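The tile setter who runs Darko from a two-bay garage has one rule for new customers: they pick the grout before they pick the tile. Most of them think this is backwards.

"People spend 7 weekends looking at tile and then choose the grout in the checkout line," she says. "Then they call me in February and say the floor looks dirty. The floor is fine. They bought white grout for a mudroom."

She learned the trade from an uncle who did school bathrooms and hated color of any kind. She started on her own nine years ago with a used wet saw and a van that needed a new clutch. Her first paid job was a laundry room, 150 square feet, and she underbid it badly. "I forgot to charge for the floor prep. I had two days of leveling in there before I set a single tile."

Prep is still what she talks about most. She will not tile over a floor that moves, and she has walked away from jobs when the owner wouldn't pay to fix it. One of those was a café on the ground floor of the Gimevis building, worth $3,000 to her at a slow time of year. "They got somebody else. That's their right. I didn't want my name on it."

She works alone most days and hires a helper for large floors. She doesn't advertise. Work comes from two kitchen shops and from people who have seen a neighbor's bathroom. She has turned down restaurant chains twice - the night hours don't suit her, and they pay late.

Asked what she would put in her own house, she says she has the same sheet vinyl that was there when she moved in.

Grout color, she says, mostly comes down to how much of the pattern a customer wants to see. A close match makes the floor read as one surface, and a contrast shows every line. She tells people who can't decide to look at something simple, like the floor in the photo at the end of this page, white square tiles with dark grout between them. "You see the grid first with that. If you like the grid, go dark. But then my lines had better be straight."
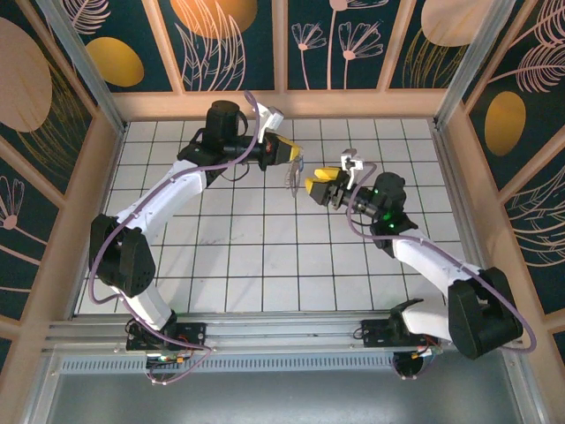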